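침대 위에서 개는 옷, 그 느긋한 순서에 대하여

키리 헤나레 씨를 만나기로 했을 때 나는 당연히 서랍장 앞에서 이야기를 듣게 될 줄 알았다. 집 정리 모임 '푸세로'를 꾸려 온 사람이니 서랍부터 열어 보일 것 같았다. 그런데 그가 나를 데려간 곳은 침실이었고, 그가 가장 먼저 꺼낸 말도 서랍과는 거리가 멀었다.

"저는 옷 개는 자리가 옷 개는 방법보다 먼저라고 생각해요. 바닥에 쪼그려 앉아서 개면 허리가 아프니까 대충 하게 되잖아요. 침대는 높이가 딱 좋아요. 서서 개도 되고, 걸터앉아 개도 되고요. 게다가 다 치우지 않으면 잘 수가 없어요!"

그는 이 대목에서 크게 웃었다. 세탁물을 침대에 쏟아 놓으면 그날 밤까지는 어떻게든 끝이 난다는 것이다. 의자 위에 쌓아 둔 옷은 일주일도 버티지만 침대 위의 옷은 그럴 수가 없다. 듣고 보니 우리 집 의자가 떠올라 조금 뜨끔했다.

헤나레 씨가 옷 개기에 빠진 것은 이웃이던 위테 라우리첸 씨 덕분이라고 한다. 라우리첸 씨는 스쿠스뷔라는 작은 마을에서 오래 세탁소 일을 했고, 은퇴한 뒤에도 빨래 이야기만 나오면 눈이 반짝이는 사람이다. 두 사람은 어느 해 9월에 커다란 이불을 같이 개다가 친해졌다. "모서리를 맞잡고 서로 걸어가는데, 춤추는 것 같더라고요." 그 뒤로 헤나레 씨는 수건 하나를 개도 그때의 리듬을 생각한다고 했다.

가장 좋아하는 옷감을 묻자 망설임이 없었다. 골지였다.

"골지 긴소매요! 결이 있으니까 손바닥으로 쓸면 방향이 느껴져요. 어느 쪽으로 당겨야 하는지 옷이 알려 주는 거예요. 매끈한 셔츠는 그런 말을 안 해 줘요."

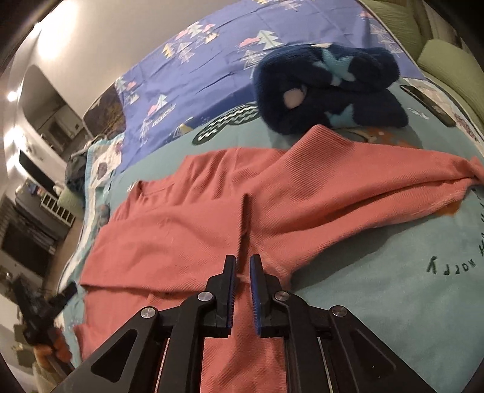 그는 골지 옷을 갤 때 다림질하듯 꾹꾹 누르지 않는다. 어깨 쪽 주름부터 살살 펴고, 소매는 한쪽을 먼저 몸판 위로 넘겨 넓적한 면을 만든다. 다른 쪽 소매는 그동안 옆으로 뻗은 채 둔다. 두 소매를 한꺼번에 접으려다 보면 목둘레가 틀어지기 쉽다고 했다.

"처음 하시는 분들은 대칭에 너무 마음을 써요. 양쪽을 동시에, 똑같이. 그런데 한쪽을 끝내고 다른 쪽을 거기에 맞추는 편이 훨씬 쉬워요. 라우리첸 씨가 늘 그랬어요. 먼저 접은 소매가 자라고요."

산호색 옷 이야기도 한참 했다. 헤나레 씨는 청록색 침대 시트 위에 산호색 옷을 펼치는 것을 유난히 좋아한다. 색이 또렷하게 갈려서 가장자리가 어디서 끝나는지 바로 보인다는 것이다. 남색 옷을 남색 이불 위에서 개 본 사람이라면 무슨 말인지 알 것이다. 나도 집에 돌아와 흰 시트 위에서 흰 티셔츠를 개다가 그 말을 다시 떠올렸다. 소매 한쪽이 어디 갔는지 한참 더듬었다.

그럼 두툼한 담요는 어떻게 하느냐고 물었다. 별무늬가 있는 남색 플러시 담요처럼 부피가 큰 것은 서랍에 넣기도 애매하다.

"담요는 먼저 개서 위쪽으로 밀어 두세요. 자리를 제일 많이 먹는 물건이잖아요. 폭신한 건 반듯하게 안 접혀요. 두 겹, 네 겹 정도로 두툼하게 포개고 거기서 멈추면 됩니다. 더 접으면 다시 벌어지거든요. 저도 젊을 때는 이걸 기어이 네모로 만들겠다고 담요랑 씨름을 했어요."

담요를 보관할 때는 그리가이테 상자를 쓴다고 한다. 뚜껑이 헐거워진 지 오래지만 폭이 마음에 들어서 바꾸지 않았다. 비톤에서 나온 새 상자도 써 봤는데 깊이가 깊어 아래 것을 꺼내려면 팔이 어깨까지 들어갔다고. 지금 그 상자에는 털실이 들어 있다.

이야기는 자연스럽게 모임으로 넘어갔다. 푸세로의 첫 공개 모임은 2022년 8월 20일에 열렸고, 그날 참가자는 19명이었다. 각자 집에서 개기 어려운 옷을 한 벌씩 가져왔는데, 후드 달린 옷과 고무줄 들어간 침대 시트가 단연 많았다. 지금은 소식지를 받아 보는 사람이 400명쯤 된다. 옷 개는 이야기를 그렇게 많은 사람이 읽는다는 것이 나는 참 좋았다. 헤나레 씨도 아직 신기하다고 했다.

"답장이 와요. 소매를 뒤로 넘겼더니 서랍이 닫혔다, 그런 답장이요. 그걸 읽으면 하루가 좋아요."

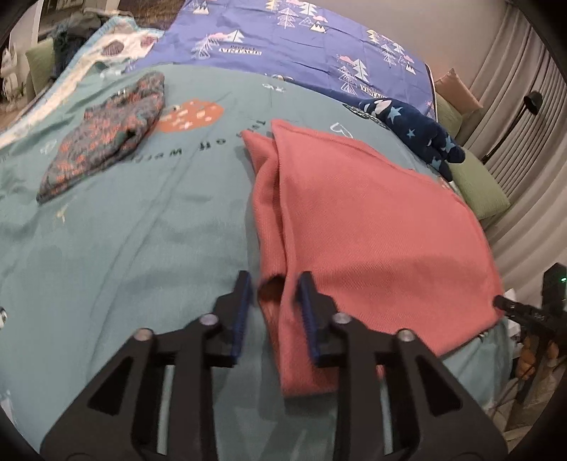

마지막 접기와 모서리

접은 옷의 모서리가 꼭 맞지 않아도 되느냐고 조심스레 물어보았다. 내가 개면 늘 한 겹이 다른 겹보다 조금 아래로 내려와 있다. 헤나레 씨는 손을 내저었다.

"괜찮아요, 정말로요. 니트처럼 도톰한 옷은 접힌 쪽에 둥글게 공간이 생기고 끝이 어긋나기도 해요. 저는 길게 접힌 가장자리 하나만 봅니다. 그 선이 편안하면 나머지는 서랍 안에서 옆의 옷들이 잡아 줘요."

그래도 굳이 맞추고 싶다면 접힌 가장자리를 집고 반대쪽 끝을 살짝 펴 주라고 했다. 부채처럼 퍼진 쪽을 먼저 손으로 모으고, 그다음에 한 번 더 접는다. 힘을 주면 골이 벌어져 버리니 가볍게. 설명하는 동안 그의 두 손이 허공에서 옷 한 벌을 다 갰다.

아직 개지 않은 옷은 어떻게 두느냐는 질문에는 답이 뜻밖이었다. 정리하는 사람이라면 구김을 걱정할 줄 알았는데, 회색 니트 한 벌이 시트 한쪽에 구겨져 있어도 전혀 신경 쓰이지 않는다고 했다.

"차례를 기다리는 거니까요. 전부 펼쳐 놓고 시작하면 침대가 금방 꽉 차요. 지금 개는 것만 넓게 펴세요. 나머지는 뭉쳐 있어도 돼요."

시트 무늬에 대한 지론도 있었다. 글자나 그림이 있는 시트라면 그것을 눈금처럼 쓰라는 것이다. 옷깃을 늘 같은 그림 옆에 놓으면 접는 폭이 비슷해진다. 아이들과 함께 갤 때 특히 잘 통한다고 한다. "하트까지 접어 봐" 하면 네 살짜리도 알아듣는다. 참, 이 방법은 라우리첸 씨가 영 마땅찮아했다는데, 시트를 바꾸는 날에는 어쩔 거냐고 따졌다고 한다. 헤나레 씨는 그날은 눈대중으로 한다고 대답했고, 두 사람은 아직도 이 문제로 가끔 다툰다.

다음 모임의 주제는 고무줄 시트다. 라우리첸 씨가 스쿠스뷔에서 직접 와서 시범을 보이기로 했고, 헤나레 씨는 벌써부터 네 귀퉁이를 겹치는 연습을 하고 있다. 나도 집에서 제일 말 안 듣는 시트를 한 장 챙겨 갈 생각이다.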